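Visita a la fábrica de paños Pfeiffer, en Irnden

2019-05-15

La fábrica Pfeiffer abre sus puertas al público dos veces al año, en primavera y en noviembre. La visita de primavera es la más larga, porque incluye el canal y la antigua sala de tintes, que en noviembre suele estar cerrada por la humedad. Hay que apuntarse con antelación en la oficina de turismo de Ostau. El grupo máximo es de 20 personas y se paga al llegar, en metálico.

Fui en tren hasta Ostau y desde allí en el autobús que sube por el valle. La parada de Irnden queda junto al puente, y desde el puente ya se ve la chimenea. El camino hasta la entrada va paralelo al canal y tiene tramos sin asfaltar. Había llovido por la noche y agradecí llevar botas.

La visita empieza en el patio, donde se descargaba la lana. Quedan los raíles de las vagonetas y una báscula de suelo con la marca del fabricante casi borrada. La guía explicó que la lana llegaba sucia, en fardos, y que el peso se anotaba antes y después del lavado. La diferencia era motivo de discusiones constantes con los ganaderos. En la oficina de entrada se conservan los libros de pesaje, y se pueden hojear con guantes los que están sobre el mostrador.

Del patio se pasa al lavadero. Son cinco pilas de piedra en fila, alimentadas por una acequia que sale del canal. El agua entraba por la más alta y la lana hacía el recorrido contrario, de modo que el último aclarado se daba siempre con el agua más limpia. Las compuertas son de roble y se cambiaron en la última restauración. Una de ellas se puede accionar, y cuesta más de lo que parece.

La sala de cardas está en la planta baja del edificio principal. El suelo tiembla cuando arranca la máquina grande, la única que se pone en marcha para los visitantes. La tuvieron encendida unos minutos y después la apagaron para poder hablar. El olor a grasa de lana se queda en la ropa el resto del día. Antes de subir a la hilatura hicimos una pausa para beber agua.
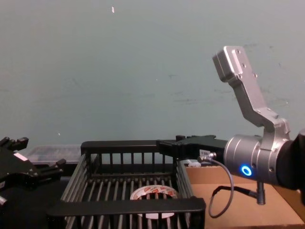
Texto: Anneliese Bauerfeind
Redactora de la sección de viajes y patrimonio

La hilatura ocupa toda la primera planta. Las ventanas dan al norte y la luz es pareja, lo que ayudaba a distinguir los hilos rotos. Las hiladoras trabajaban de pie y descalzas en verano, según cuenta un panel con testimonios recogidos en el pueblo. Uno de ellos, sin firmar, dice que lo peor no era el ruido: lo peor era volver a casa y seguir hablando a gritos.

En la segunda planta están los telares. Allí se tejía el Tralance, un paño grueso de lana batanada que dio nombre a la fábrica fuera de la comarca. Se vendía sobre todo para capotes y mantas de carro. El muestrario que enseñan al final de la sala tiene 828 retales pegados en hojas de cartón, numerados a mano, con la receta del tinte en el reverso. Algunos colores se repiten con nombres distintos, según el comprador. Un gris que en una página se llama «ceniza» aparece en otra como «piedra de Ostau», a mayor precio.

El batán es la parte que más me interesó. Está en un cobertizo aparte, sobre el canal, y funciona con una rueda de palas. Los mazos golpean el paño mojado durante horas hasta que encoge y se cierra. La guía pasó dos trozos de la misma pieza, uno antes y otro después de batanar. El segundo era bastante más rígido y no se le veía la trama. Preguntamos cuánto encogía una pieza entera y respondió que dependía de la lana y de la paciencia del batanero.

La sala de tintes es oscura y conviene mirar dónde se pisa. Las calderas son de cobre. En las paredes se ven todavía las salpicaduras, con el azul muy por encima de los demás colores. El secadero, justo al lado, tiene los bastidores originales con los ganchos en los que se tensaba el paño. Muchos ganchos faltan, y los que quedan están afilados, así que piden no tocarlos.

La tienda está a la salida. Venden mantas, bufandas y retales por peso. Las mantas se tejen ahora en los telares restaurados y cuestan más de 200 euros. Compré un retal de paño gris para forrar un cojín. También hay un folleto con la historia de la fábrica, bien escrito y con planos, que recomiendo leer antes de la visita y no después, como hice yo.

Datos prácticos. El recorrido completo dura toda la mañana. Hay escaleras empinadas entre las plantas y no hay ascensor. Se puede comer en la fonda del puente, que sirve un menú sencillo de sopa y trucha. El último autobús de vuelta a Ostau sale a media tarde, y el horario que cuelga en la parada de Irnden es el del año pasado. El bueno está en la puerta de la fonda.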